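August 2020

Slept on the boat again. Well, slept is generous. The fender on the port side squeaked all night like a little pig, and around four I gave up, got out and stuffed a sock between it and the hull. It still squeaked, just lower. I lay there until it got light and then made coffee on the one burner that works.

So, we are finally in Rerkstead! I've been saying I'd sail here since January, when I was sitting in the kitchen with the chart open and a blanket over my knees, and now I've done it and my hands look like raw hamburger. 88 miles from our mooring, two nights on the way, and most of yesterday hard on the wind, which the boat likes a lot more than I do. Dong is a good old boat (Dad named her for the noise the mast makes when a halyard gets loose, and we've never managed to cure it). She goes upwind like a train if you leave her alone. I can't leave her alone. I fiddle. Glykeria says I steer like somebody stirring soup.

She's right about that, and she was right about reefing too, which I'm writing down here so that I remember it next time and don't argue. We were coming across the wide part of the bay and she said let's put a reef in, and I said oh, it's fine, let's give it a few minutes. You can guess. By the time we did it the rail was under, the mugs had jumped out of the sink, and I was on my knees on the cabin top trying to hook the tack with one hand and hold on with the other. It took three goes. The reef line had jammed in the block at the end of the boom and I had to crawl back and free it with a winch handle, saying words. Once it was in, the boat stood up and went just as fast. Same speed! Flatter, drier, and I could eat a sandwich.

Jobs for today, then. I wrote a list on the back of the harbor receipt and got through more than half of it, pretty good for me. I took that block apart and there was a lump of salt and old tape in there the size of a pea. Rinsed it, spun it, put it back. Sewed the corner of the sail bag. Went through the lockers looking for the spare shackles and found a can of peaches, Dad's hat and no shackles.
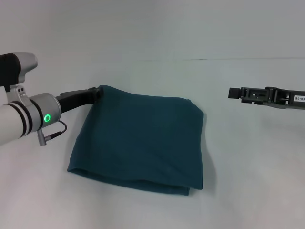

Dark teal cloth, one corner up.

After lunch I walked over to Garkico for a new mainsheet. It's the chandlery up behind the fuel dock, a long dark shed of a place that smells of tar and rubber, and I could have stayed in there all day. The old sheet has gone so stiff it holds its shape when you drop it. I got 90 feet of the soft braided stuff, white with a green fleck, and the man at the counter burned the ends for me without being asked. Then I stood looking at the winches for a long time. There was a Dristix one, self-tailing, very shiny, and the price was $354. For one. We'd need a pair. I put my hand on it and turned it and it made that lovely clicking sound, and I went and bought a packet of split pins and left.

Rove the new sheet when I got back. Did it wrong the first time, of course, with a twist between the blocks, so out it all came again. I love how it feels though, it runs through your fingers like nothing. I kept pulling the boom in and letting it out while we sat there tied to the dock, until the people on the next boat started looking.

Glykeria spent the afternoon on the tides for the trip home and has come up with a plan that has us leaving at 7 in the morning to catch the ebb past the point. I said could we not leave at a nice time, like ten. She turned the book around and showed me the little arrows all pointing the wrong way. So it's an early one, and that means water tanks tonight and the dinghy lifted and lashed before bed, so we aren't doing it half asleep. I filled the tanks already. The hose here is so short I had to do the last bit with a bucket.

It was a lovely evening, very still. We had pasta in the cockpit with the peaches after (no date on the can, we decided not to think about it) and watched a small blue sloop come in under sail, no engine, just ghosting up between the rows. The woman steering let the jib go at exactly the right moment and stepped off onto the dock with a line in her hand as if she were getting off a bus. I want to be able to do that. I always come in too hot and then everybody grabs things. I'm going to practice on the buoy off our beach when we get back, ten times a day if I have to, until I know how far she carries.

Wind tomorrow is meant to be behind us, not much of it to start with and then more past noon. Might get the big sail up! I've put it by the mast ready, and I've tied a bit of red wool on the corner that goes at the top, after the upside-down business last summer.

Going to bed now. Dinghy's lashed, kettle's filled, sock is back on the fender. I still haven't found the shackles.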